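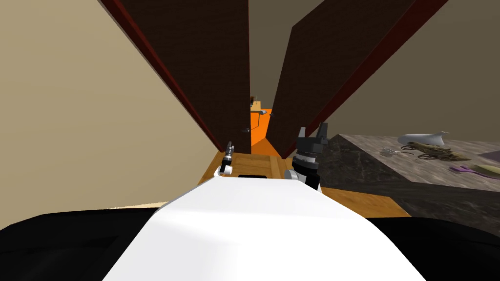
Sim view from the torso camera, what look like cabinet doors, both grippers up.

Home | Lists | Archive | By thread | By author | Search

Filed under: Working practice / Shared spaces
Last updated: Sep 19, 2019

Subject: Re: door rules, draft for the October call

Quick one, between meetings. Comments inline, sorry for typos.

Jonas Ammann wrote:
> Draft rule 3 says the arms must stop short of any door that is not
> fully open or fully closed. I think this is too strict for cabinets.
> Half the jobs in the Priteo set would be thrown out. Could we allow
> partly open doors if the speed is capped?
>
> Also, who decides what counts as "clear" on the counter next to
> the work area? The text just says clear.

On the first point, agree, too strict. See the still at the top. Two tall panels, look like doors, narrow gap between them, small metal knob on each one near the inner edge. As written the robot can't go near either. Pointless. Suggest instead:

"Where a door is partly open, the arm may approach at reduced speed. One arm per door. The other arm holds still untill the first is back in its start pose."

Reduced speed = whatever the site has signed off, I don't want a number in the rule itself. Mwakyusa put 60 mm per second in theirs and then had to reissue the whole document when the wrist changed. Put it in the annex.

One arm per door matters more than the speed imo. In that view the left gripper is already close to the base of the left door, right one near the base of the right. Move both and you've got two things to watch plus the gap. Stirkudeo people wanted both arms allowed in sim only. I'd say no, same rule in sim and on the floor, otherwise we train one habit and check for another.

Second point. "Clear" is useless, yes. Look at the marble counter on the right, there's stuff on it, something coiled like rope or cable, a couple of purple things. Is that clear? Depends who you ask. My wording:

"No loose item within 400 mm of the path of either arm. Coiled or tangled items count from their outermost loop."

Second sentence is from the Jurkow notes, they had a long argument over it. Keep it.

Also please can we say something on slots and recesses. Dark slot in the wood right between the grippers there, could be a handle recess or a drawer pull, I can't tell from the still. If the operator can't tell either it should be treated as no-go and written in the log. One line is enough.

Not touched: rule 5 (lighting), rule 6. The log format I'd leave alone, we have 2,052 entries in the old one and I'm not converting them.

Jonas can you merge and resend before the call? Plain text pls, the last attachment came through empty for me.

Rule 4 still has "griper" in it twice btw.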